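Forum > Shop Floor > Automation and jobs

Thread: Robot arm on the repair bench, what changed for you?

femke_v
We do returns for Ziltel, mostly small housings that need opening, checking and closing again. Since September one bench out of three has had an arm on it. Management says 3000 units a month is the target. I used to do the whole unit myself. Now I set out the parts, watch, and take over when it stops. Same pay, different tiredness.

Moltix17
Same at Campbell. My wrists are better than they have been in years. I don't miss turning screws all day.

femke_v
Wrists, yes, fair enough. But I was quicker at the odd ones. This is the bench on Monday.

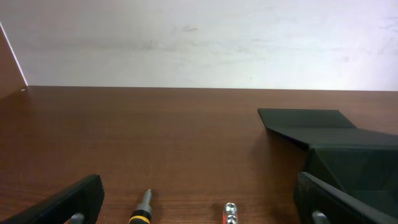
Screwdriver between the fingers, black folded piece over on the right.

Moltix17
Is the desk normally that clear? Ours is covered in trays.

femke_v
It is now. We had to move our own stuff to a shelf behind us. Small thing, but I get up far more than I did.

eylul.t
I'm on the planning side at Clovo, so shoot me down if you like. We did 1166 units in the first month and 100 of them went back to a person. That is still skilled work and it should be graded that way.

femke_v
Should be. Is it?

eylul.t
Not yet. It's in the pay talks.

Moltix17
Don't agree it needs a new grade – watching a machine isn't harder than doing the job.

femke_v
Try eight hours of it and then tell me.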